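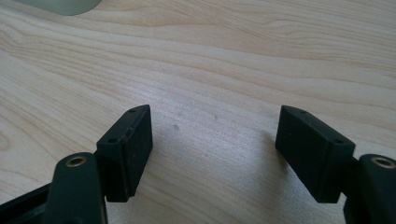
Picking up a grape and picking up a mug should feel like the same job to whoever is holding the tool, Uzma Hashmi told the first group of testers in March, and that remark has guided the Rumden hand-held gripper kit ever since.

RUMDEN KIT OPENS FOR ORDERS 25th April

Hililico is delighted to announce that the Rumden, its hand-held gripper kit for recording everyday handling tasks, is now open for orders from robotics labs, colleges and small workshops. The kit lets a person do a task by hand, with the same kind of two-finger grip a robot arm would use, while a camera on the tool records what the fingers are doing. The recordings can then be used to train an arm, with no arm in the room while they are being made.

The fingers are black and end in block-shaped pads that face each other across the opening. Pads are the part that takes the most wear in daily use, so the kit ships with 2 spare pairs and the small driver needed to change them. Swapping a pair is a bench job, and the camera mount can stay where it is while it's done. Owners who want to try a pad shape of their own will find the drawings in the download area, free to change and print.

This release follows a trial at the Bhattacharjee workshop, where 6 people took turns with early units and recorded 274 short sessions between them: setting out cups, sorting cutlery, folding small towels, moving fruit from one bowl to another. We learned a huge amount from them! The handle is now slimmer, the trigger has a lighter pull for long sessions, and the record button has moved to where the thumb already rests — a change almost everyone in the trial had asked for.

"My hand used to get tired before I ran out of things to pick up," said Tanveer Jadoon, who recorded the towel folding. "With the new trigger I did a full afternoon. I still drop the odd spoon, and I've been told to leave those recordings in."

Recordings are handled by Arel, the companion program included with every kit. Arel trims the start and end of each session, lets you add a task name and a few notes, and flags any stretch where the view was too dark or too blurred to be of use. It runs on an ordinary laptop. Files stay on the owner's machine unless the owner chooses to share them.

The first batch is 200 kits, shipped in the order requests come in. Each box holds the gripper, the camera and its mount, the spare pads, a charging cable and a printed setup guide. A left-handed trigger can be asked for when ordering at no extra charge. Teaching groups can also borrow a kit for a month before deciding, and we would love to hear what they try with it.

Orders, loan requests and press questions can be sent through the contact form on the Hililico site. Please put "Rumden" in the subject line.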